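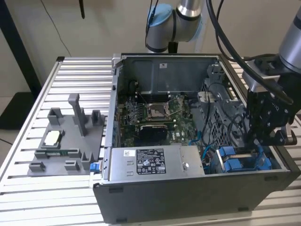 Cell 2, case on its side, panel off, CPU socket still empty.

Pre-run checklist with my comments, Parnthorpe disassembly and assembly study
Filled in 26 April 2026, before the second block of trials

I've kept the item numbers from the old Wivico sheet so the two logs line up. My notes are after each one, and yes, they're longer than they used to be.

1. Emergency stop, both arms. OK. Pressed it with the left arm moving and again with the right. Please do both — I skipped the second one in the first block and had to redo the whole sheet.

2. Speed limit set to 200 mm/s near the case. OK. It was at 343 when I opened the config, left over from the free-space tests. Changed and saved.

3. Fixture plate seated, no rocking. OK. Push down on the corners, then give the tall post a gentle wiggle. If the processor shifts in its recess, stop there and reseat it.

4. CPU socket clear, pins looked at with the flashlight. OK. Take your time on this one! A bent pin will look exactly like a bad policy in the results and you'll lose a day to it.

5. Case power cord removed, power supply left closed. OK. We never open the supply, whatever the task list says.

6. Overhead cable on the right arm has slack at full reach. OK with a comment. It's fine for this workspace, but I'd like a longer loop before we try the Istberg tasks in May.

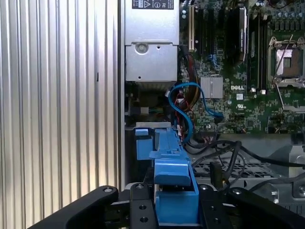 Wrist view for item 7, blue latch behind the gripper.

7. Wrist view usable. OK. What I want here is the latch and the blue SATA cable both in sight, without the fingers covering them. The method picks its next contact point from the wrist view alone, so if I can't find the latch on screen, I don't expect the policy to find it either.

8. Gripper screws tight. OK. Quarter-turn check by hand, no power driver.

9. Force threshold loaded from the right file. FAILED the first time, OK on recheck. The loader had picked up the rigid-parts file, and that one is far too generous for anything near a cable. Edgars Butkienė fixed the path while I was still grumbling about it.

10. Loose cables noted before the run. OK with a comment. This is the one I care about most. Over 769 logged attempts in the first block, the runs we had to abort were mostly cable snags, hardly ever a missed grasp. So now I write down which cables are near the approach path and we score snags in their own column. It makes our headline number look worse, and I'm okay with that.

11. Retry limit set to 3. OK. After the third try the arm backs off and waits for a person.
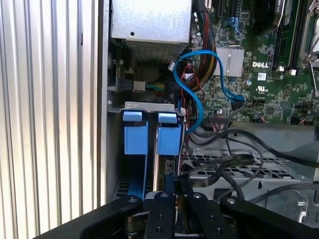 Edgars Butkienė wrote back that item 10 ought to be split in two, one line for cables the gripper may touch and one for cables it must stay away from, otherwise the snag column will lump a harmless brush together with a real pull. Fair point. I've added 10a and 10b to the blank sheet, and I'll go back through the first-block videos to re-score them that way.

12. Logging on, disk space checked. OK. Both arms and all the views write to the same folder now, thank goodness.

13. Area around the table clear of people. OK. Stay behind the tape until the arms are parked, even if you only want to nudge something.

Still open: the longer cable loop from item 6, and the Kazlauskienė torque baseline, which I need to rerun with the lower speed limit. Cleared to run with items 1 through 13 as marked.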